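Cell 2, Zavura bench room
Mon 10 May
Unit: Rey (humanoid, full body)

Work carried out: inspection of the external cable harness after 1,689 hours of logged operation. The service sheet calls for this inspection at 2,000 hours. It was brought forward following two dropouts on the near-side arm bus last week.

The unit was powered down and the harness checked from the shoulders to the hips. Each connector was unseated, examined and reseated. Of the 47 connectors on the Plotov list, one at the waist was found with a bent latch and was replaced from stock. The remainder passed. Continuity was confirmed on all arm lines. Cable ties fitted in January had hardened and were removed. New ties have not yet been fitted, pending a decision on whether the Flustulen sleeve is to be used on the back loops.

Hand joints were exercised for 18 minutes at low speed with no dropout recorded. This is too short a run to close the fault, and the fault remains open.

Outstanding:
Sleeve or ties for the back loops.
Longer arm run, both sides.
Re-route of the floor cable so that it does not pass behind the legs.
Update of the service sheet to show the earlier inspection interval.

The shin tags are to stay on until the fault is closed.
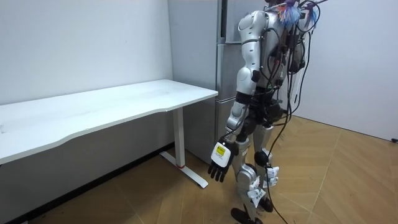
Rey at the desk, near side, harness loops hanging.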